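Chapter 4
The Desk as a Place to Work

Look at the nearest desk before you read any further. Pick one you didn't set up yourself, if you can. What is closest to the front edge? What would you have to reach over to get to the keyboard? Five minutes of looking like this will teach you more than you might expect, and it's the habit this whole chapter is built on.
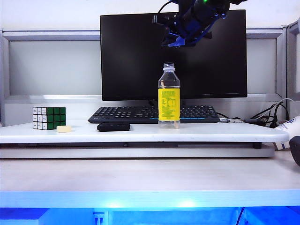
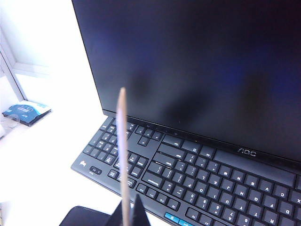

Figure 4.1 One desk, two views. First view: water bottle in front of the keyboard. Second view: keyboard and monitor close up.

A desk is a small piece of ground with a lot of claims on it! The monitor wants the middle, the keyboard wants the space in front of the monitor, and everything else – the drink, the puzzle cube, the cables – settles wherever there's room. In Chapter 3 we studied whole rooms and the paths people take through them. Now we shrink the map to a surface you can cover with your two arms, and the same questions come back in a new size.

Start with the bottle in the first view of Figure 4.1. It has no cap, and it stands directly in front of the keyboard. Anyone who wants to type has to deal with it first. We'll call an object like this a blocker, a term we borrow from Luzius Sutter's desk studies at the Nidorbridge workshop. Blockers are wonderful things to study (really!) because they show up on almost every desk and they're so easy to move.

Then turn to the second view and find the space bar. It lies on the monitor side, with the function keys on the far side from the screen. Imagine sitting down facing that monitor: the letters would be upside down to you. Sutter uses the word facing for the direction an object asks its user to sit or stand. A keyboard has a very strong facing. So does a monitor. A bottle has hardly any, and a puzzle cube has none at all.

In this chapter you will learn to
sort the things on a desk into reach zones
spot blockers and decide where they should go
read the facing of an object and match it to the seat
plan a route for cables along the back corner of a desk

You'll need a tape measure, squared paper and a desk you're allowed to rearrange. Section 4.2 uses a sheet ruled in 100 mm squares, so draw yours up before class.

4.1 Reach Zones

Sit up straight with your elbows at your sides and sweep one forearm across the desk. The curve your hand makes is the edge of your near zone. Mark it lightly on your squared paper, then do the same with the other arm.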